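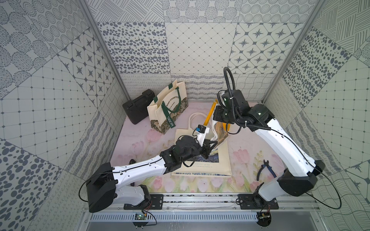

Final Draft Inspection: The Checklist I Run Before a Book Leaves the House

Book on the bench this time: Trilthorpe, second draft. Checked 2025-10-27.

I do this with every manuscript now, ever since I sent out a story in which a man locked his front door twice in the same paragraph. Each item gets a Pass, a Fix or a Leave It, and then I ramble underneath. Steal whatever you like. If you haven't read the first Saso book there are mild spoilers in section 2 (nothing about the ending, I promise).

1. Opening pages

1.1 Something is happening on page one. PASS
The airlock alarm goes off in the second line. I had a weather paragraph in front of it for months and I loved that paragraph. It's in a folder now.

1.2 The reader knows whose head we're in. PASS

1.3 No mirrors, no waking up, no dreams. FIX
There's a dream. It's short! But it's a dream, and it's on page four, and I'd roll my eyes at anybody else who tried it. Cut it and move the bit about the orchard to chapter three.

1.4 Unfamiliar words in the first chapter: few enough to hold in your head. FIX
I went through with a highlighter and the page came out yellow. Half of them are ship parts. Call the thing a pump.

2. Continuity

2.1 Ages match the timeline. FIX
This is the one that always gets me, and it's worse when your main character is 172 years old. She remembers the founding of the colony at Carhuamaca as a small child, but in chapter nine she voted on it. Either she's older or the colony is younger. I think I'd sooner make her older, but then her daughter's age goes too, and the joke about the birthday cake stops working. Come back to this with coffee.

2.2 Travel times are the same in both directions. PASS
Saso to Carhuamaca is 54 days out and 54 days back. I checked every trip against the chart taped inside my closet door.

2.3 Nobody knows something before they've been told. FIX
The engineer mentions the missing cargo in chapter six and finds out about it in chapter eight. Swap the two galley conversations and see if that cures it.

2.4 Injuries stay injured. PASS, mostly
The broken wrist gets remembered all the way through. The burned hand heals overnight, but the treatment is supposed to do that, so see section 3.

2.5 Eyes, hair, left and right hands. PASS

2.6 Doors, stairs, which deck is which. LEAVE IT
The galley moves. I know it moves. In the first book it was below the bunks and now it's above them, and I've decided there was a refit. One line in chapter two covers it.

3. The immortality rules

I keep these on a separate sheet, because if the rules wobble then the whole book wobbles with them.

3.1 The treatment costs something every time it's used. FIX
It costs a memory. I say so four times and show it twice, and the burned hand scene skips it altogether. What does she lose for that hand? It ought to hurt a little. Maybe the name of the dog.

3.2 Long life has changed how people live. PASS
I'm pleased with this part! The marriages with renewal dates, the people who go back to elementary school for fun, the family that won't speak to each other over something that happened before the ship was built. I could write a whole book of only that, and one of these days I might.

3.3 Somebody in the book says no to it, for a good reason. PASS
Took me the whole first draft to find that good reason. In the early version he was just stubborn.

3.4 The villain has a point. FIX
Bosach, the company that owns the treatment, is still too easy to hate. They need one scene where a sensible person explains why the price is what it is, and the reader nods along and then feels bad about nodding.

4. Sentences

4.1 Search for "suddenly." PASS
Zero left. I was ruthless.

4.2 Search for "just," "seemed" and "a little." FIX
Nearly 300 of the first one alone. Good grief. I'm not going to pull all of them, people do talk like that, but the narrator can lose hers.

4.3 Two characters whose names start with the same letter. LEAVE IT
They're sisters, it's on purpose, and my reading group never mixed them up.

4.4 Read all the dialogue out loud. FIX
Done through chapter eleven, then my throat gave out. Chapters twelve to the end still to go.

4.5 Everybody sighs, shrugs or nods too much. FIX
The captain sighs so often that she ought to see a doctor. Give her something to do with her hands, maybe the seed packets from chapter one.

5. Ending

5.1 The last chapter answers the question from the first. PASS

5.2 I haven't explained the ending in the ending. FIX
There's a speech. Trim it to the line about the tide and get out.

5.3 No sequel hook bolted on. LEAVE IT
There's a very small one. I'm weak.

6. Boring but necessary

6.1 Page count under 400. PASS

6.2 Chapter numbers run in order with none missing. FIX
I have two chapter fourteens. They're both good, so one's going to be fifteen and everything after it shuffles down.

6.3 Backup saved somewhere that isn't this computer. PASS
Two places. Do this one first if you're copying the list, never mind that I put it down here.

6.4 Notes to myself taken out of the text. FIX
Search for square brackets. Found "[smarter word for boat]" in the middle of the love scene.

6.5 Acknowledgments written. Not started.

Still open after this pass: 2.1, 3.1, 3.4 and the reading aloud. The rest is an afternoon or two with the door shut. Next inspection is in January, once my readers have had their copies back to me, and I'll post the marked-up version then with the new answer to how old she is.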